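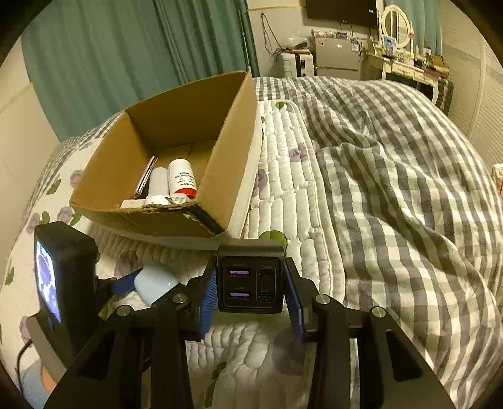 Our Guthrie job has finally got its go-ahead, and I've been grinning since the email landed at ten past four. For anyone who hasn't been following along (hello, Mum), Guthrie is the old cottage hospital on the hill road that's being turned into a day clinic and rehab centre, and our little practice has been drawing it, redrawing it and losing sleep over it for the best part of two years. The health board signed off the final design in June and the building warrant has now come through as well, so the contractor can get going as soon as the site fencing is up.

The numbers first, as that's what most of you ask for. The finished building will have 2,137 square metres of floor space, of which 1,465 is the existing hospital, and the rest is a new single-storey wing at the back, where the laundry and the boiler shed used to stand. There'll be 3 treatment gardens, one of them properly sheltered, and 50 parking spaces. I know the parking will get more letters than everything else put together. It was more in the first scheme and we lost a row when the drainage people told us where their pipe went. Sorry.

Calum Menzies is running the job from our side, with me doing the construction administration once work starts. If you've never come across that phrase, it's the bit after the drawings are done. I go to site, I answer the contractor's questions, I check that what's going up matches what we drew, and I sign the payment certificates. There's a lot of standing about in a hard hat looking at ceiling voids. I love it, I'd much sooner be doing that than sitting through another planning meeting, and Calum feels the opposite, so we get on very well.

The main contractor is Grorkell, who did the school extension down by the harbour. They were not the cheapest of the firms who priced it. They did send the only tender that had clearly been written by somebody who'd walked round the building, though, and they'd spotted that the floor in the east ward drops towards the window, something our own survey had missed the first time. Kenneth Lamont will be their site manager. He rang me the morning after the award to ask if the old bell was staying. It is! It'll hang in the entrance hall, where people can see it, and it won't be connected to anything.

A quick word on what's going inside, as a few of the patients' group asked me to put it in writing somewhere. The old part will hold the consulting rooms, the reception and the waiting area, plus a room for the district nurses, who at the moment are sharing a cupboard with a photocopier. The new wing is all rehab: a gym with a sprung floor, two smaller treatment rooms, a practice kitchen and a proper accessible changing room with a ceiling hoist. Everything patients use is on the ground floor. Upstairs is staff offices and plant, and the lift is there for staff as much as for moving kit about.

The kitchen caused the longest argument of the whole project. People coming back from a stroke or a hip operation use it to practise making a cup of tea or a sandwich with a therapist next to them, and our first version was frankly too nice. Worktops at three heights, drawers that shut themselves, the lot. Elie Mansour, the lead therapist, looked at the drawing for a while and asked who on earth had a kitchen like that at home. So half of it is now an ordinary kitchen with ordinary awkward cupboards and a bin in a daft place, and the other half is the adapted one, and patients can try both. Elie also talked us into a step in the garden, just one, with a rail, next to a ramp. Our access consultant took a bit of persuading on that.

Then there's the glass. The day room at the front has the best view in the county, straight down the glen, and for thirty years it's been painted shut and half covered by a suspended ceiling. Taking that ceiling down is the thing I'm looking forward to most. We had a hole cut in it last winter so we could get a torch up there, and the original plaster cornice is still running round three sides. The fourth side has a heating pipe straight through it. Bram Prins, who's our conservation plasterer and has come over from a big job in Leiden, thinks he can match the missing run from a mould. He wants to do it on site, up a tower, and Kenneth wants him to do it in a workshop and bring it in, and I'm leaving them to sort that out between themselves.

Heating will be by air source heat pumps, sitting in a fenced yard behind the new wing, away from the houses on Mill Brae. We had the noise modelled twice, the second time at the neighbours' request, and the yard moved four metres as a result. The old boiler house chimney is coming down. I know some of you are fond of it. It's leaning, and the engineer's report on it made for lively reading, so that was that.

Now for dates, with the usual pinch of salt. Fencing and site cabins come first, then asbestos removal in the old plant rooms, which has to be finished before anybody else is allowed in. Demolition of the laundry and the boiler shed follows straight on. Grorkell want the new wing's roof on before the worst of the weather in January, and that's tight, so if it's a wet autumn I'll be writing you a gloomier post than this one. The old building will be worked on at the same time from the other end. Handover to the health board is planned for the spring after next, with a few weeks for the clinic staff to move in and find all the light switches.

While the works are on, the clinics stay where they are now, in the temporary units behind the leisure centre. Nothing changes for patients until they get a letter telling them so. Please don't turn up at Guthrie for an appointment – there'll be a locked gate and possibly Kenneth.

Lorries will come in from the top road only, between half past nine and three, to keep them clear of the school run. The footpath along the west wall will be shut for the demolition and then opened again with a covered walkway. I pushed hard for that one, partly because I walk the dog along it. The beech trees at the gate are all staying and will have fencing round their roots. One sycamore by the laundry is coming out, and we're planting five more trees along the car park to make up for it, rowans mostly.

We'll be moving all our site records over to a system called Nundo for this job, which should mean that drawings, questions and photos are in one place and I can stop hunting through my inbox for something Calum sent me at midnight. On the last project we used Cirkus, and I'd got quite attached to it, but the contractor and the health board both have Nundo already and I was outvoted. I've done the training. I passed, just. If you're a subcontractor on the job and haven't had your login yet, shout at me and not at Calum, please, he's on holiday.

I also want to thank Gillespie Pringle, who ran the patients' group all through the design stage and read every single set of drawings we gave him, including the drainage ones. It was Gillespie who noticed that you couldn't get from the drop-off point to the front door without crossing the ambulance bay. We'd all looked at that plan for months. The drop-off has moved to the other side, the canopy is longer, and there's now a bench halfway along it, also his idea. He's asked for it to have arms, so you've got something to push up on, and it will.

There'll be a drop-in at the village hall before the demolition starts, with the model and the big drawings out on tables and Kenneth on hand to talk about lorries. I'll put the time up as soon as the hall confirms it – they've got a dance class in the main room and we might end up in the small one. Come and have a look anyway. The model comes apart so you can see the rooms, and the roof of the new wing has already been dropped once, so go gently with it.

If you can't make that, there'll be a set of plans in the library by the end of the month, and you can leave comments in the book next to them. I do read them. Comments about the parking can go in the book too.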